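Plumero Long-Reach Duster

Cobwebs in the stairwell were what started it. Our old duster bent in the middle every time it met a ceiling, so we made one that doesn't, and we're so pleased with it that there are now two sizes.

The standard Plumero has 3 pole sections that twist and lock, and the head comes off with a quarter turn. The fluffy sleeve goes in the wash at 40 and comes out looking fresh (hang it up, please - the tumble dryer flattens it). At 58 cm packed down, it fits in most broom cupboards with room to spare. The neck bends to nine set positions, so the tops of wardrobes, picture rails and that awful gap behind the radiator are all fair game! 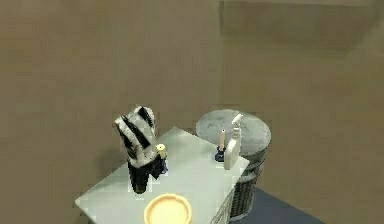 Folasade Oyelaran wrote to us in March that she had done every lampshade in her Parkstead flat before breakfast, and that the bendy neck was brilliant but she'd like a softer grip. Good point, and the new handles have one.

Sleeves come in grey or mustard. The mustard is lovely and shows the dust a bit more, which some of us find very satisfying. Spare sleeves fit both sizes, including the older Trellport model with the round collar.

In the box: pole, head, one sleeve, hanging loop.

Not suitable for hot bulbs or wet surfaces.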